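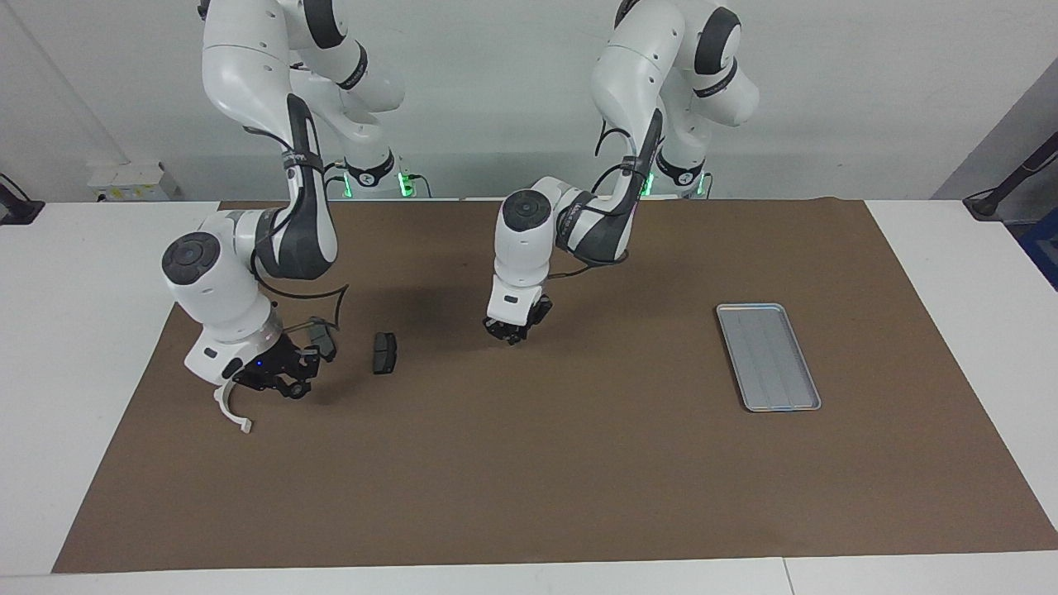
My project for the spring food and culture course was a write-up of one restaurant, and I picked Fevard, a little Georgian place on the hill side of Primmont. I'd walked past it for two years and never gone in! The assignment said to eat there at least twice, read the menu properly and work out who the place is cooking for. I started with the menu because it's the part I could do sitting down, and I spread everything out on brown paper so I could scribble on it. By the end I had arrows all over the place.

First visit was in April, a wet evening, and I ordered the cheese bread that comes shaped like a boat with an egg in the middle. You tear off the crust and stir. It's very rich (I could not finish it) and costs 909, with a smaller one for 456. The walnut and eggplant rolls were my favorite, cold and garlicky with pomegranate seeds on top.

Second visit I went for the set dinner at 3000, which felt like a lot on a student budget, but it came with soup dumplings, a bean stew in a clay pot, pickles and a glass of amber wine. The server showed me how to hold a dumpling by the knot and drink the broth first. I spilled most of mine anyway.

What I wanted to know was whether people who don't eat meat get a real meal there, and they do. The bean stew, the rolls, the spinach balls and two of the breads are all meat-free, and they're on the main page of the menu instead of hiding at the back. I compared that with Ko, the noodle place across the street, where the only meatless choice was a side salad, and with Druravmont, which has a nice mushroom dish but only on weekends.

Weak spots in my report: I only went at dinner, so I can't say anything about lunch. I also should have asked other diners what they thought, and I was too shy. If I did it over I'd bring a friend along and order the fish.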